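작업실 팁 > 데이터 수집 > 손잡이형 그리퍼

손잡이형 그리퍼로 시범 데이터를 모을 때 알아 두면 좋은 것들

글: Bình Từ

저는 한국에 와서 Brollel 작업실에서 일하고 있습니다. 한국어로 긴 글을 쓰는 것은 아직 어렵습니다. 그래도 새로 오시는 분들이 같은 실수를 자주 하셔서, 제가 배운 것을 정리해 보았습니다. 틀린 표현이 있으면 댓글로 알려 주십시오.

저희가 하는 일은 사람이 두 손에 그리퍼를 들고 집안일이나 작업실 일을 직접 해 보이고, 그 움직임을 학습용 예제로 저장하는 것입니다. 지난 8월부터 모은 예제가 517개이고, 그중에서 버린 것도 많습니다. 버린 이유는 대부분 기계 고장이 아니고 준비 부족이었습니다.

1. 바닥의 전선을 먼저 봅니다

그리퍼를 들고 있으면 발밑을 잘 안 보게 됩니다. 멀티탭과 전선은 걷는 길에서 벽 쪽으로 옮기고, 옮길 수 없는 것은 바닥용 테이프로 붙입니다. 테이프는 전선을 따라 길게 붙이는 것보다 가로로 짧게 여러 번 붙이는 것이 떼기 쉽습니다. 바퀴 의자도 미리 치웁니다. 저는 뒤로 한 걸음 물러나다가 의자에 걸려서 예제 하나를 통째로 버린 적이 있습니다.

2. 그리퍼 케이블은 몸 쪽으로 늘어뜨립니다

케이블이 손가락 앞으로 넘어오면 물건과 같이 집힙니다. 시작하기 전에 팔을 앞으로 끝까지 뻗어 보고, 다시 가슴까지 당겨 봅니다. 두 자세에서 모두 케이블이 팽팽하지 않아야 합니다. 너무 길게 남으면 허리 뒤에서 느슨하게 한 번 묶습니다. 손목에는 묶지 마십시오. 손목을 돌릴 때 당겨집니다.

3. 마커를 손이나 소매로 가리지 않습니다

그리퍼에 붙은 흑백 무늬 마커는 위치를 계산할 때 사용합니다. 그래서 긴 소매보다 짧은 소매가 편합니다. 겨울에는 춥지만 팔토시는 벗고 합니다. 마커에 먼지가 앉으면 마른 천으로 살살 닦고, 알코올은 쓰지 않습니다. 저희 마커는 인쇄가 번졌습니다. 모서리가 들뜬 마커는 누르지 말고 새것으로 바꿉니다.

4. 부서지기 쉬운 물건은 천천히, 두 손으로 다가갑니다

석고처럼 거친 표면은 힘을 조금만 주어도 가루가 떨어집니다. 먼저 두 그리퍼의 손가락을 벌린 채로 물건 가까이에 멈추고, 속으로 하나, 둘을 센 다음에 닿습니다. 이 짧은 멈춤이 있으면 나중에 예제를 자를 때 시작점을 찾기가 아주 쉽습니다. 가장자리가 울퉁불퉁한 곳은 잡는 자리로 고르지 마십시오. 평평하고 두꺼운 쪽이 좋습니다. 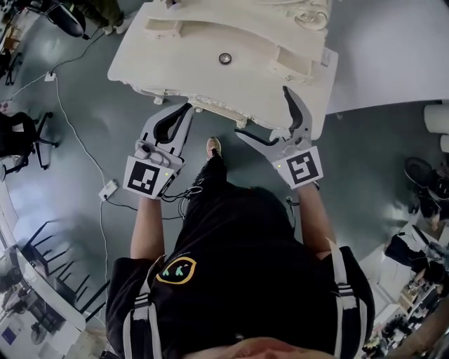

5. 발의 위치를 정해 둡니다

물건이 크면 자기도 모르게 점점 가까이 서게 됩니다. 발이 물건 밑에 들어가면 허리를 더 숙여야 하고, 팔의 움직임이 작아집니다. 저는 바닥에 작은 테이프로 발 자리를 표시합니다. 같은 자리에서만 반복하면 안 되니까 표시를 여러 군데 만들고, 예제마다 바꿔 섭니다. 이것은 Ketar 과제를 할 때 배웠습니다. 한 자리에서만 찍은 예제 200개는 결국 다시 찍었습니다.

6. 흰 물건 옆에 흰 천을 깔 때

저희는 가루를 받으려고 천을 자주 씁니다. 그런데 물건도 희고 천도 희면 경계가 잘 안 보입니다. 물건 바로 밑에는 색이 있는 천을 쓰거나, 천 없이 하고 나중에 청소합니다. 흰 천은 옆에 펴 두었다가 떨어진 조각을 모으는 용도로만 씁니다.

7. 실패한 것도 바로 지우지 않습니다

집다가 놓쳤을 때 당황해서 멈추지 말고, 다시 집는 것까지 계속합니다. 다시 잡는 동작도 좋은 예제가 됩니다. 다만 파일 이름에 꼭 표시를 합니다. 저는 끝에 "재시도"라고 씁니다. 바로 지우는 것은 마커가 오래 가려졌을 때와 다른 사람이 물건을 만졌을 때뿐입니다.

8. 쉬는 시간

그리퍼는 처음에는 가볍지만 오래 들면 손목이 아픕니다. 예제 11개를 하면 내려놓고 쉽니다. 내려놓을 때는 손가락이 바닥에 닿지 않게 옆으로 눕힙니다. 쉬는 동안 작업대 위에서 다음에 쓸 물건만 앞으로 꺼내 놓으면 다음 차례가 빠릅니다.

마지막 업데이트: 2021년 1월 8일

댓글 3

목공초보: 4번의 멈춤, 저희도 따라 해 보았는데 자르는 시간이 많이 줄었습니다. 그런데 멈춤이 너무 길면 학습한 로봇도 같이 멈추지 않나요?

Bình Từ: 네, 맞습니다. 그래서 자를 때 멈춤의 앞부분은 버리고 조금만 남깁니다. 본문에 쓰는 것을 잊었습니다. 감사합니다.

sori_lab: "고장이 아니고 준비 부족" 부분은 "고장이 아니라 준비 부족"이 더 자연스러워요. 글은 잘 읽었습니다. 마커는 무광 종이에 뽑으면 조명이 덜 비쳐요.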